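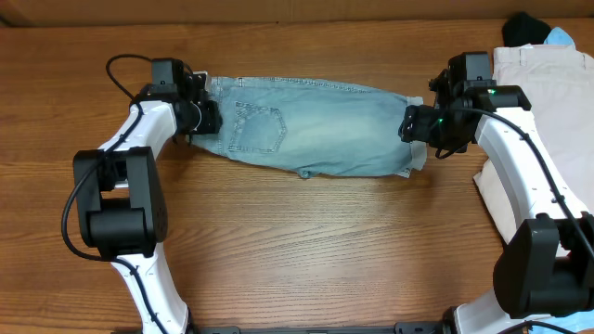 Section 3. Oiling and Maintaining the Tabletop

3.1 Scope

This section applies to all Retton dining and work tables supplied with an oiled solid wood top. It does not apply to lacquered tops, which are covered in Section 4. Owners who are unsure of the finish should check the label fixed to the underside of the table. The letter O after the model number indicates an oiled top.

3.2 Before You Begin

The top leaves the Tretivport workshop with two coats of Cocco Hard Oil. A further coat must be applied within 50 days of delivery and once a year after that. Tables used daily for meals may need oiling more often, particularly near the seats.

You will need:
Cocco Hard Oil, clear
Lint-free cotton cloths
Abrasive paper, 240 grit
A white non-abrasive pad
Disposable gloves
A metal container with a tight lid, filled with water

The room should be between 59 and 77 degrees Fahrenheit, with a window open. Do not oil the top in direct sunlight or over a heated floor that is switched on.

CAUTION: Cloths soaked in oil can heat up and catch fire without a flame. Place used cloths in the water-filled metal container immediately after use and close the lid. Do not leave them folded, piled, or in a household trash can.

3.3 Applying the Oil

1. Wipe the top with a damp cloth and a few drops of mild soap. Wipe again with clean water and let the wood dry overnight.

2. Sand lightly in the direction of the grain. Do not sand across the grain or press on the edges, where the profile is easily rounded.

3. Remove all dust with a vacuum cleaner and soft brush, then with a dry cloth.

4. Stir the oil thoroughly. Do not shake the can.

5. Put on gloves and spread a thin film of oil with a cotton cloth, working from one end of the table to the other.

6. Wait 19 minutes. If dry patches appear, add a little oil to those areas only.

7. Work the surface with the white pad, following the grain, then wipe off all remaining oil with a clean cloth. Oil left standing on the surface will turn sticky.

8. Leave the top uncovered for 24 hours. Avoid water and hot dishes for 7 days.

NOTE: The color will deepen after the first coats and will continue to change with exposure to daylight. Move placemats and bowls from time to time so that the tone stays even. Extension leaves stored in a closet will remain paler than the main top – this is normal and is not covered by the warranty.

3.4 Marks and Small Damage

Water rings can usually be removed by repeating steps 2 through 7 on the affected area. Small dents may be raised with a damp cloth and a warm iron, held in place for a few seconds at a time. Deep scratches and open joints should be referred to the Zerkside service center.

Requests for repair should be sent in writing to Tiziana Pagano, Customer Service, Zerkside, with the model number and proof of purchase.

Section revised July 2021. Continue to Section 4, Lacquered Tops.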